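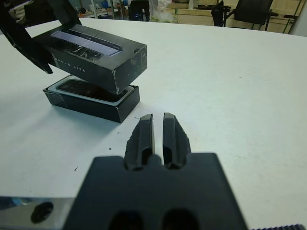

4.3 Recording box-and-lid episodes

Read section 4.2 before you start. Both arms must be homed and all cameras must show a live view in Drerance Recorder.

1. Place the box on the table within reach of both grippers. Leave the device in its tray.
2. Enter the task name and your operator ID. Do not reuse the ID of the last operator.
3. Press Record. Wait for the tone before moving either leader arm.
4. Grip the lid by one end with the left gripper. Close slowly until the lid is held.

Note: Stop and discard the episode if a finger touches the face of the device.

5. Lift the lid clear of the base and set it down on the table beside the tray. Keep the right gripper in the wrist camera view at all times.

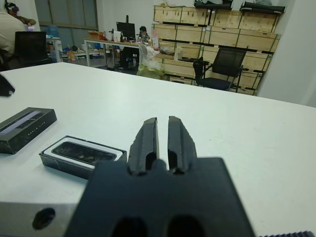
6. Pick up the lid again with the left gripper. Keep the right gripper open and near the box, but do not close it until the task script calls for it.

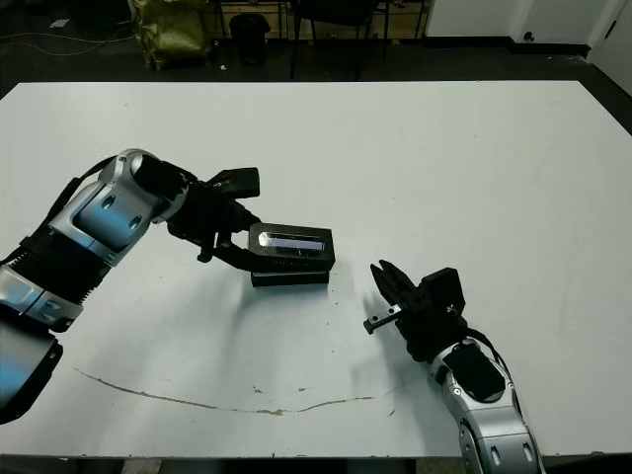
Figure 4-6. Left gripper closed on the box, right gripper open.

7. Return both arms to the rest pose and press Stop.
8. Mark the episode Keep or Discard. Add a reason code to each discard.

CAUTION: Do not reach over the table while the arms are enabled. Press Hold first.

4.4 Checking the wrist views

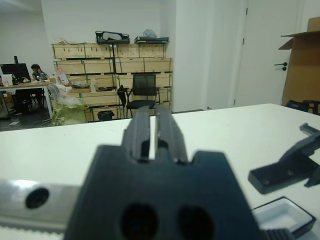
Episode files are rejected at upload if a wrist stream has fewer than 547 frames. Length is the only thing the upload tool checks, so play back each stream before marking it Keep. Background content is not a fault. A person at a desk, an office chair or stacked crates behind the table may stay in view. Both fingers of the near gripper must be visible. Slight blur on the gripper body is acceptable.

A full set is 3,000 kept episodes. Send questions on reason codes to Aarti Bisht, and report dropped streams under error 645.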